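Capture station budget: marker gloves or optical suit?

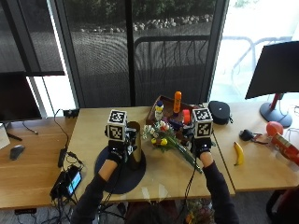

Flower and vase task, gloves with cube markers, fixed camera view.

gantry_hal
Planning equipment for a second bimanual demonstration station. The current one is in the picture: fiducial cubes on the backs of both gloves, wired gloves, one fixed camera for pose. We need to decide by April whether station 2 is a copy of station 1 or a move to a multi-camera optical system.

Two quotes in hand. Kutar will supply the glove pair, cubes, camera and mount for 1483 per station, cables included, calibration board extra. Gikberg wants several times that for an optical kit, and their number excludes the frame to hang the cameras on. Budget holder is Sowmya Nair and she wants one page with a recommendation and a maintenance line.

Tasks are tabletop only. Stems into a vase, items in and out of a tray, nothing above shoulder height. Downstream use is retargeting to a pair of parallel grippers, so fingertip accuracy matters less to us than wrist pose.

Looking for running costs from anyone who has kept glove stations going longer than a quarter.

tolstack
What are you budgeting for cables? On our glove stations the cable at the wrist exit is the consumable. We replace them every 90 hours of wear whether they have failed or not. The glove body outlives several sets.

gantry_hal
Nothing yet. Kutar lists them as a spare but gives no interval. I'll put 90 in the sheet.

mirek_b
I would not copy station 1. You have a single view and two cubes. When the operator turns the wrist past a certain angle you are down to one face of the cube, and planar pose from one face is ambiguous at that distance. You will get flips. You can filter them, but then you are paying someone to write and maintain the filter, and that cost belongs on the one page.

gantry_hal
We see flips. Current filter rejects them on angular velocity. Loss is acceptable for vase insertion, worse for anything with pouring.

mirek_b
Then the comparison should be optical against gloves plus a second camera. Comparing optical against a one-camera setup makes the cheap option look cheaper than it is.

pinion_22
Disagree with the direction of this. A second camera of the same model plus a bracket is a small line compared with the Gikberg quote. Even with the filter work included it does not close the gap. I ran Gikberg hardware for a year at Rastbridge and the part that never appeared in the quote was the room. Large window behind the bench, same as yours by the look of it, and we had reflections off the glass every afternoon. We ended up buying blinds, then a partition.

Look at the right side of that window in your picture. It is washed out already. Price blinds for either option.

mirek_b
Printed markers suffer from glare too.

pinion_22
They do, if the print is glossy. Matte print on matte stock costs almost nothing. Blinds for the whole window do not.

tolstack
Agree on matte. Also put spare cubes in the order. They get knocked against tray edges and the corners go. Once a corner is rounded into the black border, detection drops. Buy blanks and print your own.

lowside_dan
Has anyone priced the table? Everyone forgets the table. You appear to have three surfaces butted together with monitors on the side ones. If someone leans on the right-hand desk, does the center one move? If the camera is mounted to the furniture you have to recalibrate.

gantry_hal
Camera is on a wall bracket, not on the desks. The center table can shift against the camera. We re-register it at the start of a session.

lowside_dan
Then bolt it down or put a static marker on the top. You have no board fixed to the table in that view. One printed sheet at the back edge solves it.

gantry_hal
Fair. Adding a fixed reference tag.

ezra_qc
On props: put them in the budget as a recurring line. We lose more time to missing or swapped objects than to tracking. Poduval sells sealed prop sets with dimensions listed, up to 200 pieces. Overpriced, but you can reorder the same object a year later. Grocery items change packaging and your dataset changes with them.

tolstack
Depends what the data is for. If you want variety, changing packaging is free variety.

ezra_qc
It is not free if it is unlogged.

gantry_hal
Draft for Nair as it stands:

Station 2: Kutar glove set, 1483
Second camera and bracket, quote pending
Cables: replacement set per 90 hours
Cube blanks and matte stock
Fixed table tag
Window blinds, quote pending
Props: recurring, source undecided

Optical goes in as the alternative with the frame and room work listed separately.

mirek_b
Better. I would still add the filter maintenance as hours.

pinion_22
Put it in for both options. Optical needs gap filling and somebody has to do that too.

lowside_dan
Does the Kutar price hold if you order two sets? We were told no discount under five.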